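Good practice for packing soft items with hand-held grippers

If you are about to start your first home sessions, welcome! Packing is my favorite task to teach, and soft stuff is where good habits pay off fastest. These are the rules we follow at Jestcombe, and most of them carry over to any two-finger hand unit.

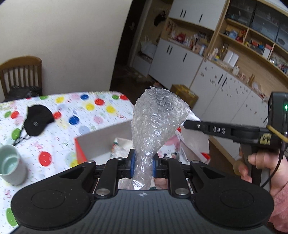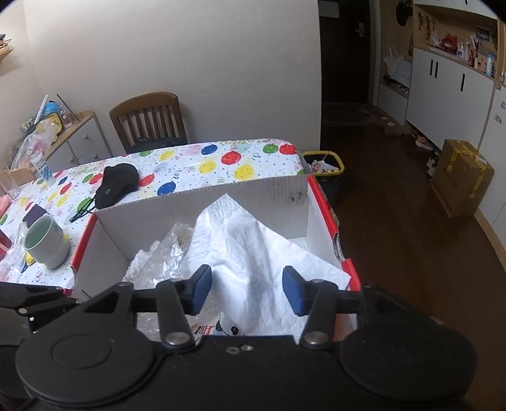
Packing at the table: bubble wrap held between the blue pads (first), and the open box with white sheet material inside (second).

Before you start

Put the box where both grippers can reach it without crossing. Check both pads for dust and tape residue, then open and close each gripper all the way, slowly, 2 times. Pets out, phone on silent. Move drinks off the table too, please. I repeat this one a lot!

Leave the ordinary clutter of the home alone. The Fesham guidelines are very clear on this and I love them for it: a home should look lived in. What does have to go is anything private, so walk the room first and turn over mail, photos and screens.

The grasp

Bubble wrap is wonderful practice. Gather it at one narrow spot and close until it stops slipping, then hold still for a beat before lifting. Don't chase a perfect grip. If you drop it, pick it up again with the gripper, never with your free fingers, and keep recording (a clean recovery is worth keeping).

With sheets and tissue, go for a fold or a raised peak, lift straight up, and keep the pads parallel to the box wall so you don't snag the edge.

Pace and breaks

Keep each take under 100 seconds and stop after 14 takes, even if you feel great. Our Vustel units weigh roughly 700 grams each and your wrists will notice before you do.

Logging

Write down the unit label, the room and the item type before you move on. Mark failed takes as failed and leave them in the set. Session sheets go in the Noguchi folder by 6 pm.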